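How Do You Buy a Robot?

Buying a robot is a little like getting a dog. The price of the puppy is only the start. You also need food, a bed, a leash and visits to the vet. A robot needs things too, and grown-ups who buy one have to plan for all of them before they spend any money.

Start with the job

The first question is what the robot will do. A robot that carries heavy boxes has to be strong. A robot that works with food and drinks has to be careful. If you buy a big strong robot for a small careful job, you have paid for muscles you will never use.

Let's say the Wurnstead science center wants a robot that can help make cold drinks. Hậu Cao is in charge of the plan. Before looking at any robots, Hậu makes a list of the steps in the job: hold a scoop, pick up ice, move it to the cup, let the ice fall in, put the scoop down. 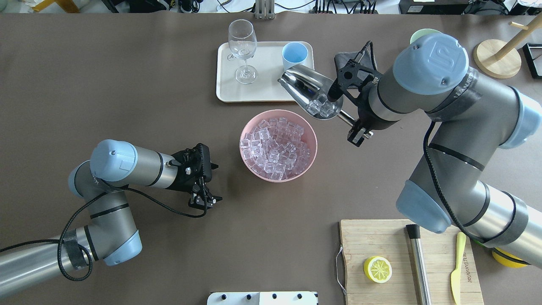 One of the biggest choices is how many arms to buy. Two arms cost more than one, and they take up more room. Some jobs are hard with only one arm. Think about how you open a jar at home. One hand holds the jar and the other turns the lid. With drinks, one gripper can hold the metal scoop with ice in it, and the other can stay open, free for a different part of the job. If your list of steps never needs a second hand, one arm may be enough.

Grippers

The end of a robot arm is often sold separately. It might be a gripper with two fingers, a suction cup or a hook. Two fingers work well for handles. A suction cup is good for flat things like sheets of glass, but it would have trouble with a lemon. Before buying, people try the gripper on the same things it will use every day.

The other costs

Here is part of Hậu's plan. These are the small things, and the arms are on a different page.

Table that does not wobble: $913
Spare fingers for the grippers: $188
Cups, scoop, bowl and plastic ice for practice: $40

Why plastic ice? Real ice melts and makes puddles, and then somebody has to mop. Plastic ice can be used again and again while people are still teaching the robot.

There is also the cost of time. A person has to set up the robot, test it and fix it. Hậu has put some 19 hours into the plan for setting up. Those hours are paid work, so they go in the budget too.

Asking for prices

A price that a company writes down for you is called a quote. Hậu asked for quotes from two companies, Furnard and Tratora. Furnard's robot cost less, but the cables and the training class were extra. Tratora's cost more, with both of them included. To compare the two fairly, you add the missing parts to the first price and then look again.

A third company, Khúc, rents robots by the month. Renting can be smart if you only need a robot for a short time. The science center wants one for several years, so Hậu is leaning toward buying. The quotes are good until September.

Try it yourself

Pick a job at home, such as feeding a cat or watering plants. Write down every step. Next to each step, write whether it needs one hand or two. Then list everything the robot would need besides its arms, and ask a grown-up to help you look up what those things cost.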